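Buscamos gente para el taller de objetos cotidianos de Caven

¿Te gusta ordenar despensas ajenas? ¿Eres de quienes guardan el azúcar con una pinza y saben en qué estante está cada tarro? Entonces nos encantaría conocerte. En Caven abrimos una convocatoria para participar en Mesa Revuelta, nuestro taller sobre las cosas que pasan por una cocina, un baño o un cajón cualquiera: cómo se agrupan, cómo se guardan y cómo las encuentra después otra persona.

Hay 40 plazas repartidas en dos grupos, uno de mañana y otro de tarde. El trabajo se hace de pie, junto a una mesa con tapete, y los materiales son los de cualquier casa: envases de bebida, bolsas de alimentos, jarras, tarros con tapa de rosca y cajitas de esas que nunca se sabe dónde poner. Cada participante recibe un conjunto mezclado y decide por su cuenta qué va con qué. Después lo comentamos entre todos, y ahí es donde se anima la cosa (el año pasado discutimos media tarde sobre si la sal va con las especias o junto al aceite). 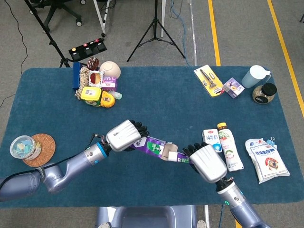

Los envases vienen de muchos sitios y no todos llevan la etiqueta en español, así que hay que fijarse en la forma, en el tapón, en los dibujos. A nosotros nos parece lo más divertido del taller – clasificar algo que no puedes leer obliga a mirarlo de verdad. Si además lees chino, dínoslo en la solicitud, porque nos vendría de maravilla para preparar las fichas.

Qué harás

Separar alimentos, bebidas y artículos de aseo, y proponer un orden para la mesa.
Escribir una ficha breve de cada grupo: nombre, lugar en casa, con qué se suele confundir.
Probar el orden que ha propuesto otra persona y contarle qué te ha costado encontrar.

Qué pedimos

Ser mayor de edad, poder asistir a las dos sesiones completas y tener ganas de charlar. No hace falta experiencia ni formación. Nos interesan mucho las personas que han trabajado en tiendas, comedores o almacenes, y también quienes comparten piso y llevan años negociando cada balda de la nevera.

Si necesitas sentarte durante la sesión, tenemos sillas altas y una mesa más baja. Avísanos también de cualquier alergia alimentaria.

Qué ofrecemos

Merienda, material y una copia impresa del cuaderno final, del que tiraremos 2,000 ejemplares en abril con las fichas de todo el mundo (firmadas, si quieres). La participación es gratuita.

Cómo apuntarse

Escribe unas líneas a Mbali Khumalo, coordinadora del taller, o deja tu solicitud en el mostrador de la sala Sullow. Cuéntanos qué grupo prefieres y cuál es el objeto de tu casa que nunca encuentra su sitio. Recibimos solicitudes hasta el sábado 15 de septiembre. Přemysl Hrubý, que lleva los horarios, contestará a todo el mundo, también a quienes queden en lista de espera.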